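Slide 9, keeping the fingers honest (take your time here, Hayley, you always rush it)

So now we get to the part I love, looking after the grippers on the Zovitz cell. When Gernon first set up the two arms at the Cellitthorpe site, we thought the cameras would need the most babysitting, and I was so wrong! It was the fingers, every time.

Walk them through the morning routine. Power off both arms, wipe each finger with a dry cloth, then open and close by hand and feel for grit (let somebody in the front row try it on the spare, people remember that). After that, run 10 empty cycles and listen. A good gripper sounds dull. If it clicks, pull the finger and check the screws before you go blaming the software, which is what I did for most of July.

Mention the numbers, but don't dwell: screws checked every 100 picks, finger pads swapped at 200 if they look shiny. Naylor's team stretches that to the end of the shift and I've given up arguing with them.

Then cables. Leave enough slack at the wrist for a full turn, and look at the loop again with the arm stretched out, which takes a minute and has saved me 14 very grumpy phone calls.

Pause for questions, have a sip of water, then bring up the photo and leave it up while people talk. 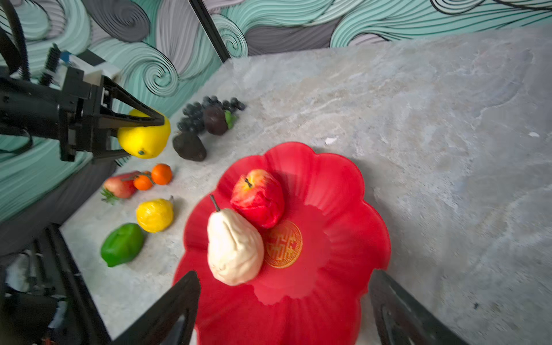
Wrist view on the fruit table, with the other arm holding a lemon.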